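Minutes of the Barros Neighborhood Choir planning meeting
19/06/2019, upstairs room

Spring concert
What a night that was! We sold 506 tickets over the two evenings and took in $1,331 at the bake table, which beats last year by a mile. Everyone who sang the Ekell pieces from memory got a round of applause (well earned, the second one is a beast). Thank-you cards are going out to the hall staff.

New members
The sign-up list now stands at 74 names, with lots of new altos, hooray! Tenors are still thin on the ground. Agreed to hold an open rehearsal before the fall term, with tea and easy rounds so that people who don't read music can jump right in.

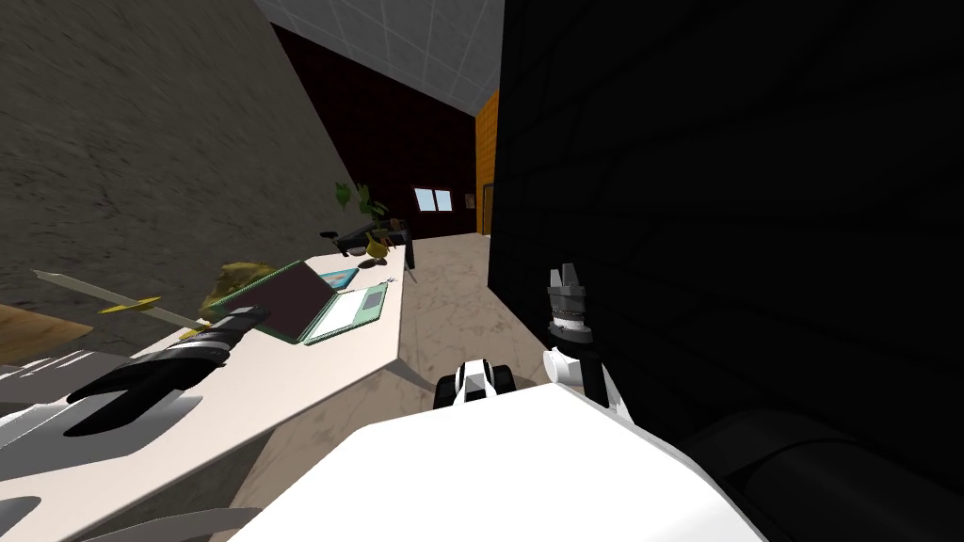
Ezequiel Arriaga felt the open rehearsal should run 45 minutes at most, with the singing first and the talking after, and he offered to teach a round by ear. Agreed with great cheer.

Winter program
Long and happy discussion. Trilik, the lullaby set, is in. The big carol medley is in too, but only if we start learning it early; last time we were still fixing the key change in the dressing room. The concert itself moves to January so it doesn't clash with the school shows.

Folders
The old ones are falling apart. Putik has sent a price for black ones with elastic inside, and the sample was passed around and liked very much. Order to go in this week.

Any other business
Please return borrowed scores, pencil marks and all.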